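Porden Town 2 Trolville 0 – match thread

touchline_ted
Well, I was there, along with what felt like most of the pigeons in the county. Two goals, a clean sheet, and we're up to fifth. I had us down for relegation in January and said so on here at length, so go ahead and dig up the posts.

First goal was a corner that their keeper came for, thought better of, and then came for again. Second was a penalty. Soft? Yes. Do I care? I do not. The pitch was a bog from the halfway line down and we still tried to pass through it, which I suppose is what they call a philosophy.

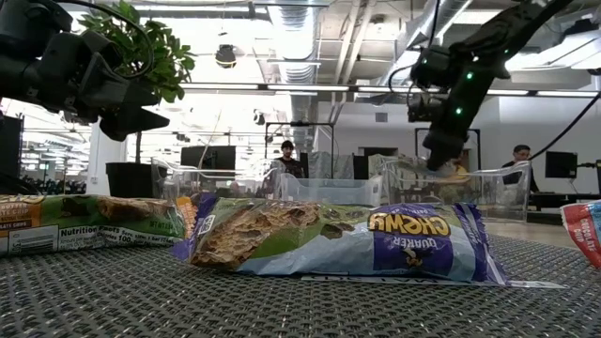 Ratings, for those who weren't there

Keeper 7 – one save, and a lot of pointing.
Back four 7 each. They can share.
Midfield 6. Ran hard, mostly sideways.
Munteanu Stand catering 3. Pies gone by kickoff.

northend_nell
A 6 for the midfield? The number 8 won every second ball for 70 minutes and then got taken off for a kid who fell over twice. I'd have given him an 8 to match the shirt.

touchline_ted
He also passed it straight to their winger five times in the first half. I'm being kind with the 6.
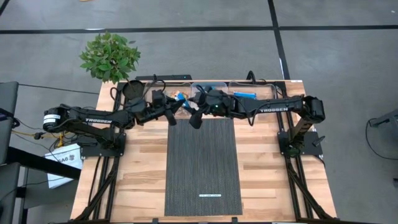

Two robot arms over a table

gravelpit
Can we talk about the penalty? I was right in line with it and he was going down before the defender had made up his mind. If Trolville get that at their place, this thread is 32 pages long and somebody's writing to the league.

northend_nell
He got clipped. I've watched the clip on the club page until my phone gave up. Left foot, just above the ankle.

gravelpit
You've watched it through scarf-colored glasses.

touchline_ted
Fine, call it a gift. We were owed one after Wumosero away, where ours got wrestled to the ground and the ref gave a throw-in. Things even out over a season, unless you're us, in which case they even out over ten.
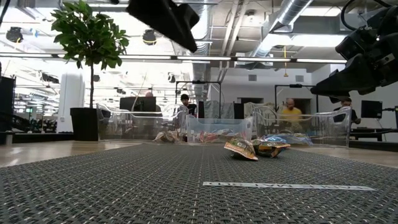 Anyway, what pleased me more was how we saw it out. Last season we'd have dropped back to our own six-yard box and invited them in for supper. This time the front two kept chasing, the fullbacks stayed put, and their only real chance was a header that landed in the parking lot. More of that and I might even renew before the deadline.

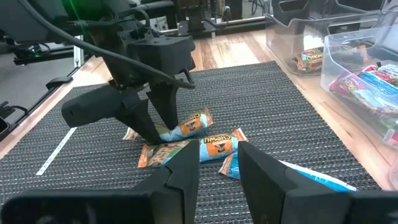
backpostbarry
You say that every spring, Ted, and then you renew in the last hour and complain about the line. Agree on the fullbacks, though. The left one still can't cross.

northend_nell
He can cross. It's just that they all go to the same guy, and he's selling programs.

gravelpit
Still not a penalty.

Contact the mods | © Porden Town Fans Forum | Back to top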